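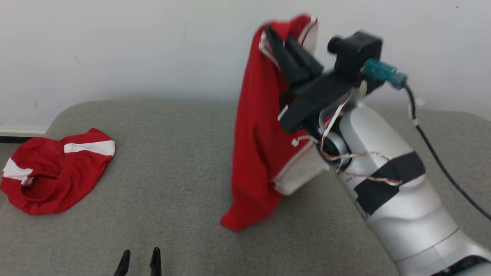

Slide 2. What the arm does, and what it leaves to us

Start slowly here. Let people look before I speak.

The arm holds one red garment up in its gripper. A second red one is still lying on the left. At Ehlers we call this step "the lift". A person does it in one movement and does not think about it. For the arm it is the most difficult part of the job, as cloth never lies the same way two times.

Say: I have worked 15 years in returns sorting at Skoneck, and before the project I could not explain how I pick up a shirt. I had to learn to explain it.

Slide 3. The hall before

Each shift had 24 people at the tables. Every piece was lifted, turned, checked for stains and folded. 600 pieces per person was the target for a shift. Many of us reached it, but the shoulders paid for it. Mention my own shoulder only if somebody asks.

Slide 4. The hall now

The lifting is partly done by the arms. The checking and the decision stay with us: sell again, wash, repair or give away. Some colleagues have moved to the repair room. Two went to the Grenormont site, one of them not very gladly. I should say this openly, as people from Flarport will be in the room and they have the same change in front of them.

Pause. Drink water.

Slide 5. What became better

Less reaching above the head. More talking between tables, because we are no longer counted by the piece. New people learn to judge the cloth already in the first week. Earlier they only learned to be fast.

Slide 6. What became worse

Waiting. When an arm stops, you stand there with your hands free and feel useless. Older colleagues found this harder than the work itself. Also the noise: it is not loud, but it is always the same.

The pay question. We asked 62 colleagues in the hall what worried them, and the wage group came before the fear of losing the job. Gisela Kuhlmann from the works council will speak on this after me, so keep it short and do not promise anything in her name.

Slide 7. What I would ask for at the beginning

Ask who may stop the machine. With us it was only the shift leader until July, and this was a mistake. Now everyone at the table may do it, and does not have to write a report afterwards.

Ask also for paid hours to train the arm. We first did it between other tasks, and then both were done badly.

Last point, if there is time: the folding table by the window, and why we kept it. Then give the microphone to Gisela.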